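Robot Handling, Unit 6: Reviewing a bought-in gripper kit
Course handout, March
Notes by Zewditu Weldu

These notes go with the two bench sessions on the Brimmont parallel gripper kit. You should read them before you come in, as we will be short of time and I would much sooner spend it with the gripper moving than with me talking! The kit is the first one we have had on the course that I would be happy to see a small firm buy out of its own pocket, and I hope the notes explain why without sounding like a brochure.

6.1 What comes in the kit

The kit has a two-finger gripper, a wrist camera on a short bracket, a control box, one cable for power and data, and a set of spare finger pads. The software is a separate download. There is a printed guide of 48 pages, and it is good. Read the chapter on setting the closing force twice. The chapter on mounting can be skimmed, since our arms already have the right plate on them.

The price on our quote was 827 pounds with the camera and 565 without. If you are writing up the kit as a purchase (and question 2 on the assignment sheet asks you to do that), work with both prices. A lot of small workshops already own a camera they like, and for them the cheaper version is the fair comparison.

6.2 Why two fingers and not a suction cup

We covered suction in Unit 4, using the Wustico cup set. Suction is lovely on flat, sealed, smooth things. You come down, you pull, you lift, and the arm hardly has to think about which way round the item is. It struggles with anything small and curved, with net bags, and with fruit that has a rough skin.

Two fingers ask more of you. You have to know which way the item is lying, how wide it is across the part you mean to hold, and how hard you can squeeze. In return you get one tool that will take a very mixed bench. I think that is a good trade for picking groceries, and groceries are what we will be picking.

6.3 Seeing from the wrist

The camera looks out past the fingers, so the fingers are always in its view. Students sometimes try to crop them out in software. Please leave them in. They give you a fixed thing to measure against, and when a pick goes wrong they are the first place to look. 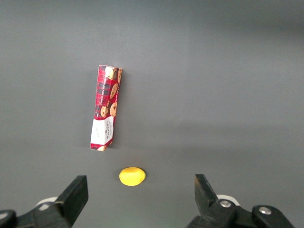
Grasp planning in this kit starts with the open width of the jaws, and everything else follows from it. The software finds the outline of an item, works out its long and short sides, and offers you a grasp across the short side if the jaws can span it. Now try doing the same job by eye. The lemon is lying on its side with its long axis running across the view, and the jaws are to the left and right of it, so closing them straight away would mean gripping it end to end, with one pad against the pointed tip. A turn of the wrist through a quarter circle puts the pads on the fat middle of the fruit instead, where they have far more to hold. The box of chocolate chip cookies is a different puzzle. It is lying flat, it leans a little to one side, and a turn that suits the lemon is wrong for the box, so each item needs its own wrist angle. I love this pair for teaching — two everyday things and you already need most of the theory!

6.4 Closing force

The force setting runs from 1 to 100. It has no units, and this is my main complaint about the kit. The guide gives a chart, but you will want to make your own with the bench scale. Start low and go up in small steps. For card boxes, watch the long edges, as they bow inwards well before the item slips. For fruit, look at the skin after each lift and write down what you find, even when you find nothing.

Change the pads if they look shiny. Wipe them between fruit and card. Juice on a pad will spoil a whole set of results and you may not spot it until you plot them.

6.5 How it did in our trials

I ran the kit through 76 picks before the course began, using fruit, card boxes and a few tins. What pleased me most was how calm it was to work with. When the software could not find a safe grasp it said so in plain words and waited. The Zerouali gripper we used last year would have a go at anything, and we all spent a good deal of time on our knees looking for plums.

Weak points, so that you can test them for yourselves:

The fingers are thick at the tip, so items packed side by side are hard to get between.
Very shiny wrapping confuses the outline finder. Moving the lamp helps.
The cable comes out on the same side as the camera bracket and needs a clip that is not in the kit. We have clips in the drawer under bench 2.
The software forgets your force setting when you switch it off. Write it down!

6.6 Before the bench session

Sketch the view from the wrist for three items of your choice, seen from straight above. Mark the grasp you would choose on each one and the turn the wrist would need. Bring the sketches on paper. We will try them on the arm as drawn, including the ones that look doubtful, and you can redraw them afterwards in another colour.

Assignment sheets are on the shelf by the door. The written part should be two sides at most, plus your force chart.

Related items
Unit 4 notes: Suction and the Wustico cup set
Unit 5 notes: Finding outlines in a plain view
Unit 7 notes: Planning a pick order with Fornura
Blank force chart for printing
Bench safety sheet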